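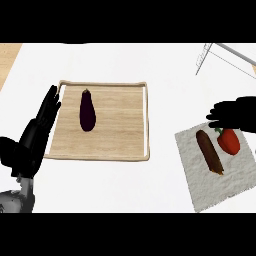

Simulated bimanual task: eggplant on the tray, red pepper and a second vegetable on the towel, right hand above the pepper.

Linon Bench Rules: Frequently Asked Questions

Do the rules apply to simulated runs?
Yes. Simulated and physical runs follow the same rule set. Mark simulated runs "S" in the log.

Which hand may enter the tray?
Either, but only one at a time. The other hand holds position outside the rim until the first has cleared it.

May a hand rest against the tray?
Contact with the outer edge is allowed. Pushing the tray more than 5 mm is a fault.

How are objects named in the task file?
By common name and color. If a model could be read as two vegetables, use its asset number (for example, 2637) in every log entry.

How many retries are allowed per object?
Two. After the second failed retry, end the run and score it as incomplete.

Can I change the lighting or the towel texture?
Yes, between runs. List each change in the header. Runs with different headers are not pooled.

Who approves exceptions?
Czesław Domański at Wysocka. Requests received by noon on Tuesday are reviewed the same week.

3 comments

flendon_lab: Does the 5 mm limit include rotation?

Julián Valcárcel: Yes, measured at the corner that moves farthest.

grip_notes: Please put the asset list on this page. I had to search the old one.

This site uses cookies to remember your settings. Accept | Manage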